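Filed under: Kitchen, Weekend Projects, Stone Care

Jan 4, 2022 | by M. Larner

How I Clean and Seal a Marble Counter

I put off sealing our counters for way too long. We moved into the house on Ludier Street in July, and by the holidays I had a coffee ring by the stove that wouldn't budge and a dull patch where somebody parked half a lemon (okay, it was me). So I finally read up and did it, and it's so much easier than I'd feared!

First, find out if you even need to. Drip a spoonful of water on the stone and walk away for 11 minutes. If the spot turns dark, the water is soaking in and you're due. Mine went dark almost right away. Try a few places, especially near the sink. 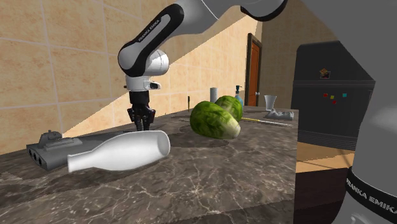

Next comes cleaning. Please skip the vinegar, it eats marble. I use a squirt of plain dish soap in warm water, wipe it all down, rinse twice and dry with an old towel. For the coffee ring I mixed baking soda and water into a paste like thick peanut butter, spread it on, taped plastic wrap over it and left it overnight. It took two rounds, and I can still find the ring if I squint.

Then let the counter dry for a full day. I know, I know. Order takeout.

For the sealer, get one that's made for natural stone and safe around food. A 500 ml bottle did our whole kitchen with nearly 200 ml left over. Test it in a corner first, then work in small sections, wiping it on with a soft cloth and keeping the surface evenly wet for as long as the label says. 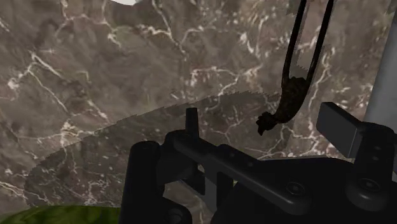
Buff off every bit of extra before it dries, and keep grabbing clean cloths as you go. I missed a strip by the toaster and it dried sticky. A little more sealer rubbed over the top loosened it and then it wiped right off, phew.

Give it another day before you cook in there, and redo the water test in six months or so.

Tags: marble, sealing, stain removal, counters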